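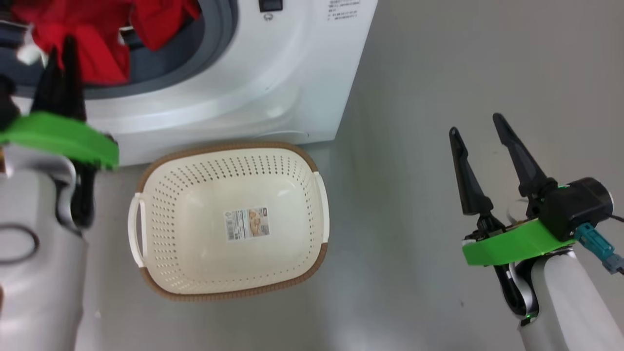 Project Gallery: Laundry Handling with Two Arms

Vamier Laboratory, Household Manipulation Group

The Household Manipulation Group studies how a two-armed robot can learn everyday chores from recorded human guidance. This gallery accompanies the group's laundry unloading study, carried out at the Zanidbridge site under the direction of Despina Kalogeropoulos. The task is simple to state: clothing is to be moved from the drum of a front-loading washing machine into a basket on the floor. It is difficult for a robot, as fabric changes shape with every touch and much of it is hidden behind the door opening.

The study compared two ways of training the same control policy. In the first, the policy learned from complete demonstrations, each one running from the first reach to the last garment. In the second, developed by Iason Karamanlidis and known within the group as Yupanqui, operators also recorded short recoveries that began from awkward positions: a sleeve caught on the door gasket, or two garments pulled out as one. The training set held 287 demonstrations in total, of which 169 were recoveries.

View from the head camera

The opening picture shows the work area as the policy receives it. A red garment spills from the door opening, and the basket stands directly in front of the machine with nothing in it but its product label. Both grippers are in view, the right one open.

The policy is given no map of the room and no model of the basket. It must find the opening, the fabric and the rim of the basket from camera images and the positions of its own joints. The downward view was chosen so that the opening and the basket could be seen together. In an earlier arrangement the basket stood to one side, and the policy tended to lose track of it during the reach.

Evaluation

Each version of the policy was tested in 40 trials, with the garments and their starting positions drawn from the same list. A trial was counted as a success only when every garment lay fully inside the basket; a trailing sleeve or strap over the rim was recorded as a failure. Operators did not step in except to stop the arms for safety.

The policy trained with recoveries completed more trials than the one trained on full demonstrations alone. The gain came mostly from second attempts. After a missed grasp, the first policy often repeated the same motion, while the second drew back and approached from another angle. Small items remain a weakness for both — a single sock against the gasket was regularly left behind.

Further work

The next stage, planned for March, will repeat the trials with 3 basket types and a second washing machine. A written report on the recovery method is in preparation, together with the Clikwood software used to label the recordings. Requests for access to the data may be addressed to the Household Manipulation Group at Vamier.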